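Tunport insertion kit – gallery

The Tunport kit from Rarkthorpe is sold for benchmarking peg-and-hole work on small arms. It ships as a sorter block, a set of matching pieces and a task script. List price is 3,980, without the arm. The standard script runs 500 attempts per session; our review unit logged 492 before the script stopped on a timeout. Setup notes are on the Flandano page.
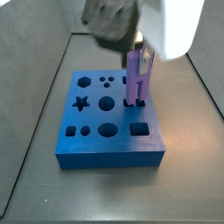 Purple H piece held upright over the right side of the sorter.

Piece tolerances are not published. Rarkthorpe quotes them on request, and replacement pieces are ordered singly – part 232 is the full set. The block has no mounting holes, so plan for tape or a fixture if your arm pushes hard.
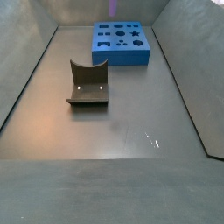 Vasilakis writes that the timeout is a known fault in the December script, and that raising the wait value in the config file clears it. The same setting also slows the return move, so cycle times from before and after the change should not be compared.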